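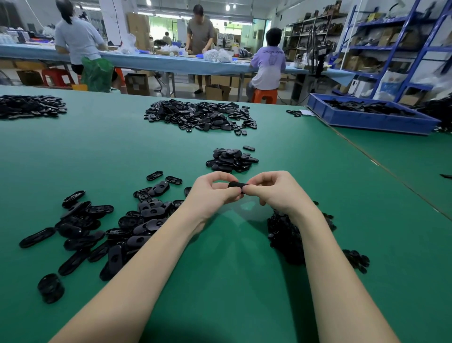 Run it at half speed and let people think it's full speed, was Stepan Melnychuk's advice for any open day, and this section exists mostly to argue with him. Visitors can tell. If the Cerkel arm is going to stand beside people who handle small molded parts all day, it has to be shown at the speed it will run, with the parts it will get.

4. Setting up for a demonstration or open day

Read this section before you invite anyone. The sales sheet says the cell is ready for visitors straight from the crate. We have not found that to be true at Genddale or at Elley.

4.1 Before the visit

1. Pick one part and stay with it. Black glossy plastic is hard on the vision unit, so if black plastic is what the shop makes, use black plastic. The white sample blocks packed with the unit will pick perfectly and prove nothing.

2. Tip the parts onto the table in loose piles, some face up and some face down. Do not line them up. A hand assembler works from a heap, turns the part over without looking, and feels whether it has gone together. That is the job the arm is being compared with.

3. Turn on every ceiling light that will be on during the visit, then run the Mazza calibration. Repeat it if anyone opens a loading door – daylight across the table shifts the pick point.

4. Run 13 full cycles with no one touching the controls. Write down every miss, including the ones where the arm recovered by itself.

NOTE: If you get more than 2 misses, don't go hunting for a kinder part. Tell the visitors the number.

CAUTION: Keep the guard closed during calibration. The arm moves to its home position without a warning tone.

4.2 During the visit

1. Start with the hand work. Let visitors watch an assembler for a few minutes before the arm is switched on. Ask the assembler first, and take no for an answer.

2. Start the arm from the panel, in view. Do not use the tablet from across the room. People assume someone is steering it, and at one show we attended someone was.

3. Leave the counter display on. It shows picks attempted and picks completed. Earlier versions of this guide said to hide the first number, and that line has been removed.

4. When the arm stops, say why if you know. If you don't know, say that. Wait 5 seconds after the red light goes out before opening the guard.

5. Offer to let a visitor turn the pile over by hand, with the arm stopped and the guard unlocked. Restart and see what happens.

CAUTION: No visitor reaches over the table while the arm has power, whatever the brochure photo shows.

NOTE: The "learns as it works" line in the brochure refers to an update you load yourself, overnight. Please don't repeat it to visitors as written.

4.3 Questions you will get

"Is it faster than a person?" On a single pick from a tidy tray, sometimes. On picking, turning and snapping two halves together, we have no figure we would stand behind. The one in the brochure was measured with the snap step left out.

"Does it check the part?" It checks that a part is in the gripper. It does not feel a bad fit. Someone still has to do that.

"Who loads it?" A person does, and the same person clears the jams. Count those hours when you work out the cost.

4.4 After the visit

1. Power down at the panel, then at the wall.

2. Empty the table and the feed chute. Parts left in the chute will jam the next start.

3. Send the cycle log to Sanaa Ragab with the misses left in. Logs trimmed to the good stretch will be sent back.

Section last revised Sunday, November 23, 2025. It replaces the June sheet, which should be thrown out.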